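Trillemari Starts Gathering Tabletop Examples at Its Cotby Workshop

I got to spend a morning in June at Trillemari's new place in Cotby, and I came home with way more notes than I can fit in here, so this is the short version! The company has kicked off a project it calls Lesell, and the idea is pretty easy to follow. They want a robot arm to learn everyday handling jobs from examples, so first they need a big pile of examples, and somebody has to make them one by one.

The way it works is that a person steers the arm through a job from start to finish while the cameras and the joint readings get saved together. Then everything goes back to a new starting spot and off they go again. The target is 90 usable runs for each job, and the first batch covers 12 jobs, most of them with dishes, lids and small containers (the stuff that sits in everybody's kitchen, basically).

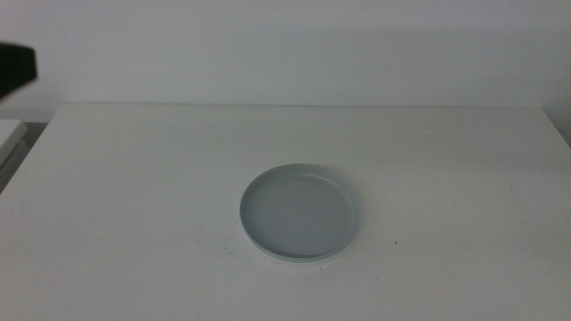
I figured the steering would be the hard part, but the operators I talked to kept grumbling about the resets. If the object always starts in the same place, the system just learns that place, so they keep a sheet of starting positions and work their way down it. Pale things on a pale table are on the list on purpose, too. The learning side has to find an edge even when there's hardly any color to go on, and I can tell you I had trouble with that myself from across the room.

A good operator gets through 40 runs in a shift, and there are 6 operators trained so far. Runs with a fumble in them get tagged and kept in a separate folder. Trillemari hasn't decided yet if those go into training, and I heard two very different opinions on that over coffee.

The software that lines up the video with the arm readings comes from Tehrani, a small outfit that used to do timing tools for packaging lines. They were on a call with the Cotby crew for most of my visit, chasing a delay between one camera and the rest. I didn't follow all of it, but there was cheering at one point, so I'm guessing they got somewhere.

Trillemari says it will share part of the Lesell set with outside labs after the first batch is done. There's no price or license on it yet, and I've asked for both. I'll post again when I hear back.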